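Wiping down a butcher-block table is my favorite ten-minute job, and it makes the whole room feel new! Clear the middle first and get your cloths, sponges and spray bottle within reach.

1. Pick a soft red towel for dusting and keep it for that.

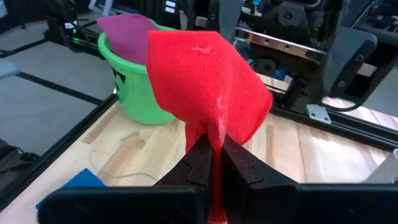
2. Fold it in 4 and dust with the grain, end to end. Shake it out often (outside, please).
3. Mist a sponge lightly. The wood should never look soaked.

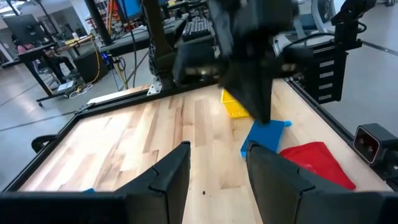
One reader wrote in to ask if a sponge is too rough for oiled maple. The soft side is fine, go easy near the seams!

4. Dry right away with a second cloth, a different color so you don't mix them up.
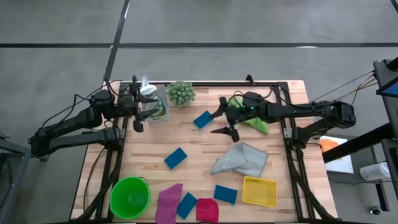

5. Rinse the sponges, squeeze them hard and stand them on edge overnight.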